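4.2 Sharing without being asked

The mutual-aid literature has a soft spot for founders. Somebody has a vision, somebody knocks on doors, and a street in Hullberg ends up with a tool library. We went in expecting much the same and had half the interview guide written around it. The guide was of limited use. Of the 473 exchanges logged in the Palteo neighborhood books, only a handful could be traced to anyone who would admit to having started anything. Asked who had organized the Wednesday soup table, residents in Drenberg pointed at one another, and in one case at a dog.

What the books do record, in great detail, is objects. Ladders, strollers, a pressure cooker with its own waiting list, children's things by the boxful. Bondarchuk, who coded the entries, found that items moved most freely when their value was too low to argue over. Ouali, who coded them again without seeing her sheets, disagreed on the ladders and agreed on nearly everything else. The ladders are treated in a footnote, where they can do no further harm.
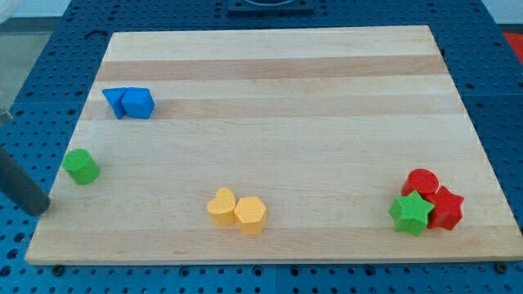 Figure 2. Small colored shape blocks on a wooden board.

Low value did not mean low feeling. One Kushwaha household lent out a box of toys for most of a winter and spoke of it with more warmth than of the 800 it had given to the flood appeal in the same season. The appeal had sent a printed receipt. The toys had come back with a jar of plums and a long apology for a missing lid. We do not want to build a theory on plums, but respondents kept bringing up this kind of thing, usually after we had closed the notebook and were looking for our shoes.

Two patterns held across all three neighborhoods. People who borrowed early were more likely to lend later, and they tended to lend to someone other than the person who had helped them. Residents described this as ordinary manners. The survey instrument had a box for "generalized reciprocity," and 50 respondents left it blank, several adding a question mark -- one added three. Section 5 takes up the question of whether the practice survives once a municipal office gives it a name and a logo. Early signs from Hullberg, where the logo arrived in June, are mixed.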